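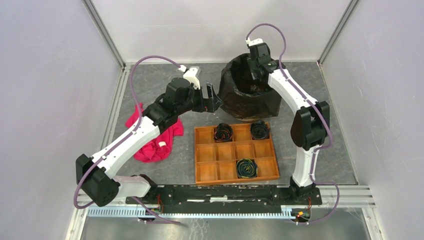 Do you need a separate leader arm for every follower arm, or can one person switch back and forth?

You want one leader per follower for anything where both arms touch the same object. Switching works for simple pick and place, but the moment one hand has to hold still while the other does something, you lose the held pose every time you swap, and the recording is full of little jumps that we'd have to trim later.

01/07/2023, notebook, sock tray and bag task

OK so that question came up again over coffee and I'm writing the answer at the top of the page so I can point at it next time!

Picked up the tray task again. Setup is the same as in April: two arms on the front rail, wood tray with the twelve compartments in the middle, black bag at the back, pink cloth on the left. I drove, Abdelilah Abdel Hamid sat at the Praloris screen and called out when a take was bad. He is much stricter than I am (good, I get sloppy after an hour).

Where we are: 443 takes kept out of 541 recorded. Target is 500 kept before we train anything on it, so 57 more to go. I thought we'd be further along, but a lot of the early ones went in the trash after we changed our minds about what counts as a clean grasp. I still think that was the right call. Abdelilah wanted to keep them with a flag and I said no, the flag never gets read by whoever loads the data, and then we argued about it for far too long.

Main headache is still the bag. It's soft, it slumps, and it never slumps the same way twice. With one gripper in the mouth of it you get a sort of lopsided droop and then the other arm has nothing to aim at. What I do now is come in with both arms high, pinch close to the upper corners, and only then spread. Slowly! If I pull the leaders apart at the speed my hands want to go, the followers lag a bit and then catch up all at once, and the bag pops out of one side. Abdelilah says I should practice with my elbows on the desk. Tried it, and my shoulders were grateful, but I ran out of reach on the right side, so elbows off again for the far corner.

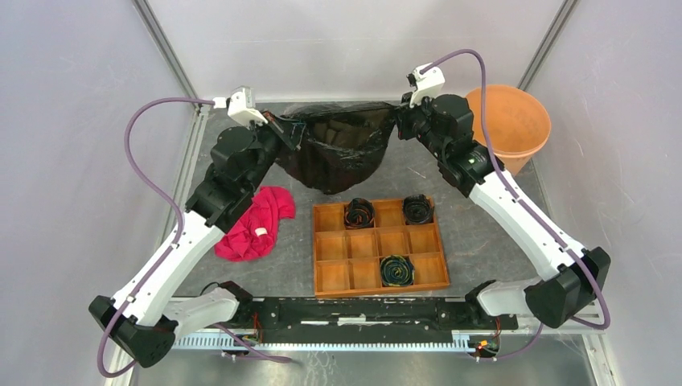
The other thing about spreading the corners is that I can't feel how hard I'm pulling. The Irnix leaders have no force feedback, you get your own hand and a spring and that's it, so I've been going by how the sag looks. A bit of belly in the bag is fine. If the top edge goes straight I've gone too far and I back off. Would be nice to have a number for this instead of my eyeballs. Hiline supposedly has a grip-current readout in the new driver, and I want to try putting it on the second monitor as a plain bar, nothing fancy.

Rolled things in the tray are easy by comparison. The rule we settled on: come down with the fingers open just wider than the roll, close, wait a beat, lift. The waiting matters more than I expected. When I skipped it the model from the last round learned to lift while still closing, and it dropped the roll back in the tray over and over. Watching it copy my bad habit that faithfully was pretty embarrassing, to be fair.

Notes on how to demonstrate, mostly for whoever takes over from me:

Don't correct a miss with a fast jab. Back up, come in again at normal speed. Retries are fine to keep, panicky ones aren't.

Park the arm you aren't using somewhere boring and leave it there. I tend to let the left one wander while I'm busy with the right, and it ends up over the cloth for no reason at all.

Look at the camera view for the last bit of the approach. Your own eyes are at a different angle and you'll do things the policy has no way of seeing.

Move the rolls between compartments from take to take. I had a favorite layout without noticing. Abdelilah noticed.

Same goes for the cloth — crumple it differently, turn it, don't smooth it out.

Maruyama cable clips: the purple cables still loop wide when the arms go up and in, and on the right I don't love how much slack there is. Hasn't snagged on me. Going to try one more clip on the upper link and see whether it pulls at full reach before I commit to it on both sides.

Sync check: replayed one take on the arms with no one driving. Gripper close came 200 ms behind the video. I want to say it's the logging and not the motors, but I only tried the one take, so need to do it properly with a few more before I blame anybody's code. If it is the logging we can shift the old takes and keep them all.

To do: grip bar on the monitor, clip on the right arm, sync test with both grippers, then back to recording. Abdelilah drives next time and I get to be the strict one.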